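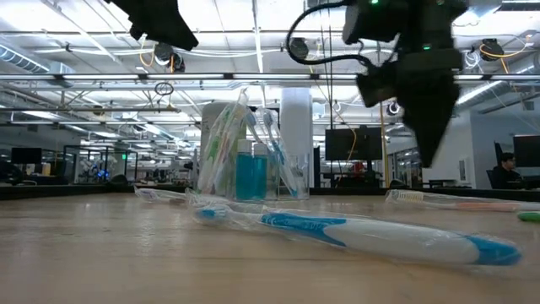

The Last Guests at Beaulieu

My mother ran a guest house in Mullatwood for 40 years and in all that time she never once locked the pantry, so when she rang me in July to ask whether I knew where the pantry key was, I got in the car.

It's a long drive down from the city, and I stopped twice, once for petrol and once for a vanilla slice I didn't need, and it was dark by the time I came down the hill and saw the lamp on over the gate. She had named the place Beaulieu after a calendar. There was a picture of a French village on it for the month she signed the papers, and she liked the look of the word and had it painted on a board before she found out how it was said. For the rest of her working life she said it one way to guests from overseas and another way to everybody else, and was perfectly comfortable with both.

She was in the kitchen with her coat on. The Trornard was going, with its door open, and she had pulled a chair right up to it the way she used to when we were small and came in wet from the creek.

"You didn't have to come," she said. "I only wanted to know about the key."

"There isn't a key, Mum. There's a bolt."

"Well, the people buying it want a key. It's on their list."

She showed me the list. It was very polite and went for two pages, and it asked about the septic and the roof and the age of the stove, and there, near the bottom, was pantry (key?), with the little question mark in brackets, and she had underlined it so hard that the pen had gone through. I made us both a cup of tea. I have always found that when my mother is upset about something large she will come at it through something small, and you can save yourself a good deal of time by putting the kettle on and waiting.

We talked about the roof. We talked about my brother, who was going to come and take the beds, and about whether the beds were worth taking. There were 6 bedrooms upstairs and each of them had a name too, all flowers, and she went through them for me one at a time as if I had never slept in any of them. Wattle had the good mattress. Boronia had the window that stuck, and the honeymoon couple who had stuck with it, all night, in a heatwave, too shy to come down and ask. Somebody had once proposed in Banksia and been turned down, and had stayed on for the rest of the week by himself and done all her gutters.

"He was a lovely man," she said. "I was quite cross with her."

Then she told me about the drawer, which I'd forgotten. It was in the hall stand, under the visitors' book, and it was for the things people left home without. Combs, stockings, a card of shirt buttons, a packet of aspirin, and always toothbrushes, new ones, still in their wrappers. She said a person who has forgotten a toothbrush feels a fool, and they'll lie awake feeling a fool, and then they won't enjoy their breakfast, and it costs you next to nothing to have one ready. She never put it on the bill. When I was ten or eleven it was my job to run up and knock and hand it over, and I was under strict instructions to say, "We had this spare," and not a word more.
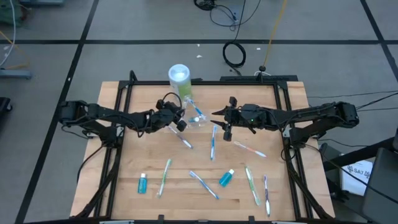

Toothbrushes on the table, with a clear plastic cup and a tall canister.

"What will I do with the drawer?" she said.

I said she could take it with her. She was moving to a unit in Avuvia, near the hospital and the good library, all on one level, with a heater that came on by itself in the mornings. She'd chosen it herself and been quite brisk about it. There was one bedroom.

"And who's going to be forgetting things there?" she said. "Only me."

I hadn't got an answer to that, so I washed the cups. The window over the sink looks out to the road, and I could see the 67 coming along the flat with all its lights on and hardly a soul in it, the late run, the one that used to bring us the walkers. It stopped at the gate. I remember thinking it must be waiting out its timetable, as it sometimes did, and then the door folded open and a woman got down with a little girl and a bag, and the bus went off and left the two of them standing under the lamp looking at the board.

"Mum," I said. "Are you still on some sort of list?"

She was up before I'd finished. She had her coat off and over the back of the chair, and she'd gone past me and down the hall, patting at her hair, and I heard the front door and then her voice, the one I hadn't heard for years, the overseas one.

They had come for the early train. They'd found the place in an old guidebook belonging to the woman's father, and they had tried to ring, and the number was no good, and they were so sorry, they could see it was late, was there anywhere else at all? There was nowhere else at all, and my mother told them so with enormous satisfaction. She put them in Wattle. I was sent for sheets, and then for the other sheets, the ones with the scalloped edge, and then for a hot-water bottle, and by the time I'd got the pillowslips on the little girl was sitting at the kitchen table in her socks, eating toast and explaining to my mother how to pronounce Beaulieu.

"Is that so?" said my mother. "I'll have to remember that."

It was close to eleven when she came and found me on the landing. She had one hand behind her back. There was a light under the door of Wattle, and somebody in there was unpacking a bag, and then, by the sound of it, unpacking the same bag again.

"Go on," my mother whispered, and put the packets in my hand, one for the mother and one for the child. "You know what to say."

I'm fifty-three. I pulled my cardigan straight, and I knocked.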